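Sheet metal planter liners – bare galvanized or paint the inside?

Forum: Raised Beds and Containers
14 replies, 3,308 views

marshgate
Posted Thursday, July 10, 2025

I have four old metal bins I want to turn into planters for the side yard. They came out of the Fakcombe surplus yard when it cleared its back lot. Sides slope out, flat bottom, no drain holes. I plan to grow peppers and bush beans in two of them and put herbs in the others.

Questions:
Do I need to coat the inside before I fill them?
How many drain holes, and what size?
Is heat going to be a problem? The side yard gets sun from late morning on.

I have a drill and a step bit. I do not have a welder.

tull_and_rye
Yes to holes, no to paint. I have had stock tanks going for years with no coating at all and the zinc is fine at normal soil pH. People worry about it a lot more than they need to. Half inch holes, one every six inches or so across the bottom, and a couple low on the sides in case the bottom ones plug up.

ottoline_b
I disagree on the paint. A stock tank is made to hold water. A random surplus bin is not, and you don't know what was in it. If the bottom is already worn, it will rust from there first and you will be digging it all out again. I would wash it with dish soap, rinse it, scuff it, and brush on two coats of a water tank paint. I used the Vosetti one, the black can. It smells for a few days and then it doesn't.

tull_and_rye
Paint on the inside gets scraped off by the first trowel. Then you have rust anyway plus paint chips in your beans.

ottoline_b
Not if you line it. Landscape fabric up the sides, stapled to a wood strip at the top. The trowel never touches metal.

fennimore22
Whatever you do, get them up off the ground. Bricks, 2x4s, anything. Mine sat flat on pavers and the holes might as well not have been there. I lost all the basil to root rot in the second summer. After I raised them two inches the same bins drained fine.

On heat, the soil against the south side will cook. I put a sheet of foam board on the inside of that one wall only. Peppers don't mind. Lettuce gave up by June.

marshgate
Thanks. Does the foam break down? And does anyone know a cheaper fill than bagged mix? I priced it for all four and it came to more than I want to spend.

fennimore22
It crumbles a bit at the top edge where the sun gets it. Keep it an inch below the soil line.

For fill, put rotted logs and branches in the bottom third, then leaves, then the good stuff. It sinks the first year so plan to top it up. I pay 46 dollars a yard for the garden blend at Skulla, delivered if you take enough of it.

low_pasture
Careful with the log method in anything with a shallow bottom. Peppers want a foot of real soil at least. If your bin is only 20 inches deep, you can spare some of that for branches but not a lot. Fresh wood will also pull nitrogen and you'll get yellow leaves by midsummer. Mine did.

I buy seedlings from Diệp at the Saturday market and the advice there was to skip wood altogether and use coarse bark at the bottom. I switched two beds over and they did better, but I also watered more that year so I can't say which it was.

ottoline_b
marshgate, what shape is the inside in? If it's scratched up I'd really think about the coating. I was looking at metal like this, big gray bin with sloped sides and the floor all scratched and cloudy:
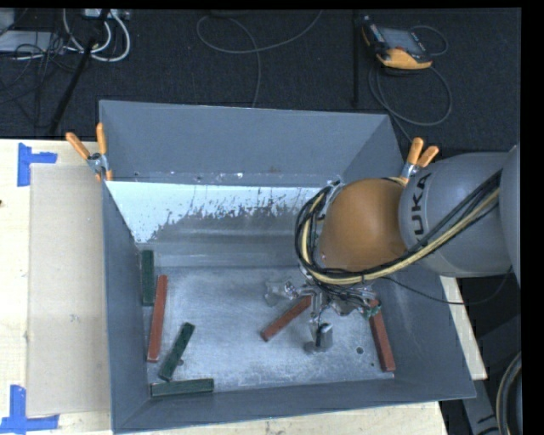
low_pasture says I'm too quick to paint everything, and that a scratched surface on thick metal can go ten years under soil before it matters. Could be. I still think a quart of paint is cheap next to emptying a full planter.

low_pasture
I'll stand by it. Check the thickness first. If you can flex the wall with one hand, paint it. If you can't, spend the money on soil.

marshgate
I can't flex them at all. The bottoms are scratched but I don't see any rust yet.

tull_and_rye
Then drill them and fill them. File the edges of the holes or you will find them with your fingers later. A dab of cold galvanizing spray on the cut edges is enough.

ottoline_b
We can agree on the spray. Cut edges are where it starts.

fennimore22
It's also pretty late for beans from seed in a new bed, depending on where you are. I'd put the herbs in now and use the other two for fall greens. Kale and spinach in September do well in metal because the soil stays warm longer.

marshgate
OK, going with bare metal, half inch holes, spray on the edges, and foam on the south side. I'll set them on bricks. Beans are going in anyway, I already have the seed – if they fail I'll pull them and put in kale.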